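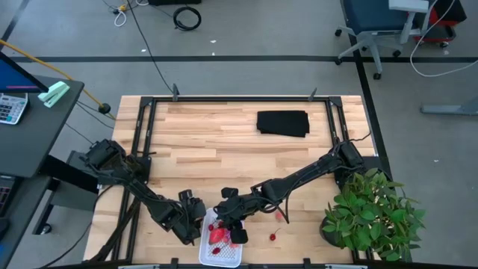
Butcher-block table with the black rails down both sides.

7 Mar 2020 - Merura notebook, onion skin dye

Good day! Best gold so far, and on plain cotton, which I had half given up on. Weighed out 523 g of dry yellow onion skins from the Salinas sack (papery outer layers only, no bits of root) and simmered them in the big enamel pot with the lid on. Strained through the old pillowcase, squeezed hard, let the liquor stand over lunch. It went in the color of strong tea and I was sure it would come out drab, as the Rekodeo batch did.

Cotton was scoured on Thursday with washing soda and then given the alum. 314 g of cloth, dry weight, torn into strips and tagged with knots at one corner. Into the warm bath all together, stirred every few minutes for the first half hour and then left alone. 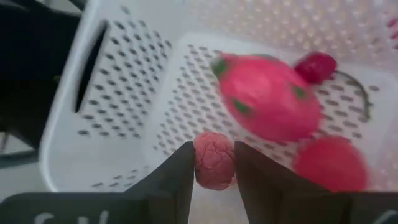 The alum strips took up color much faster than the plain ones - you could see it before the first stir was finished. Pulled one early and rinsed it: a clean, buttery yellow, no green in it at all. The ones left in to the end are closer to marigold. I love these. Want to see them next to the Anau linen, which has that same warmth but goes brown in the folds.

Iron dip on 2 strips. Wow. Straight to olive the moment they touched it, and a darker moss once they had been out in the air for a bit. Slightly blotchy near the knots where the dip didn't get in. Tie looser next time, or tag with a safety pin - stainless, so it doesn't leave its own mark.
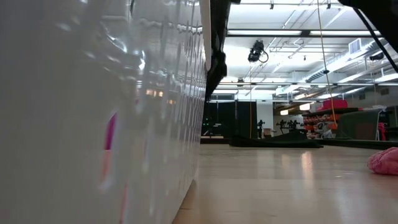 Ceiling lights showing in the white panel.

Wash test still to do. Half of each strip goes in with the dish soap, the other half stays in the drawer for comparison. Light test too: 11 swatches on the south windowsill under card with a slot cut in it, and leave them there until July if they can be left in peace.

Leftover liquor is in the lidded bucket, labeled. Still plenty of color in it, so please don't pour it out! Going to try wool in it on Monday, no extra heat, just an overnight soak.

Need: more alum, pH strips, a second strainer.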